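옷 개기

옷 개기는 세탁과 건조를 마친 의류를 일정한 모양으로 접어 보관하기 좋게 만드는 가사 활동이다. 다림질, 옷걸이 보관과 함께 의류 정리의 기본 단계로 다루어지며, 상의 가운데서는 셔츠류가 가장 자주 접는 품목에 속한다.

작업면
평평하고 매끄러운 탁자나 침대, 바닥을 쓴다. 옷의 몸판과 소매를 모두 펼칠 수 있는 넓이가 필요하다. 표면이 밝으면 짙은 옷이나 원색 옷의 윤곽을 확인하기 쉽다. 책상을 작업면으로 함께 쓰는 집에서는 노트북 등을 한쪽으로 밀어 두고 남은 자리에서 접기도 한다.

셔츠 접는 순서
먼저 옷을 탁자에 펼치고 손바닥으로 가운데에서 바깥쪽으로 주름을 편다. 뭉친 밑단과 겹친 소매는 이 단계에서 바로잡는다. 양쪽 옆선을 등 쪽으로 접고 소매를 몸판 위에 포갠 다음, 밑단을 깃 방향으로 올려 한두 번 더 접는다. 깃이 있는 옷은 깃 모양이 눌리지 않도록 마지막에 깃이 위로 오게 둔다.

접는 방식
반으로 접기, 세 겹 접기, 말아 접기가 널리 쓰인다. 말아 접기는 여행 가방을 꾸릴 때 많이 쓰며, 세로로 세워 넣는 방식은 얕은 서랍에 알맞다. 얇은 면직물은 접은 선이 잘 남고, 신축성이 큰 편물은 접은 뒤에도 모양이 쉽게 풀린다.

보조 도구
경첩이 달린 접기 판은 옷의 너비를 일정하게 맞추는 데 쓴다. 생활용품 업체 Culis는 1997년 2단 접이식 판을 내놓았고, Tovden의 판은 접은 너비를 38cm까지 조절할 수 있다. 매장에서는 진열 선반의 폭에 맞춘 판을 따로 쓰기도 한다.

같이 보기: 다림질, 옷장, 세탁물 분류

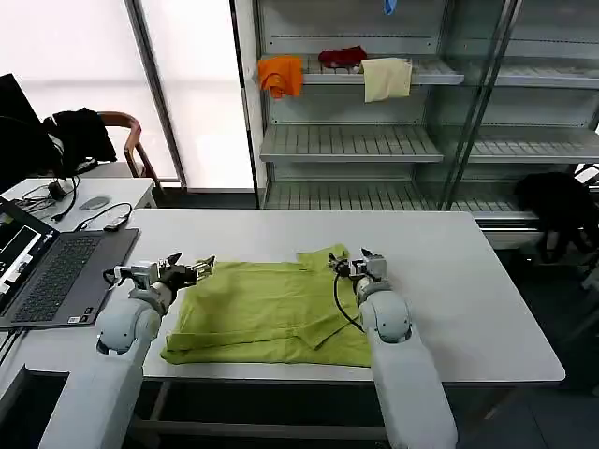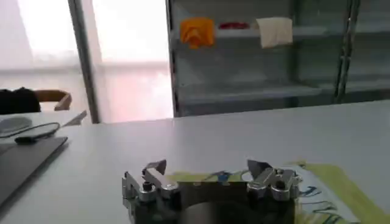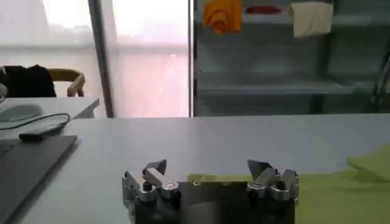
흰색 계열 탁자와 그 위에 놓인 연두색 계열의 물건. 첫 번째 사진은 접힌 부분과 주름이 있는 셔츠.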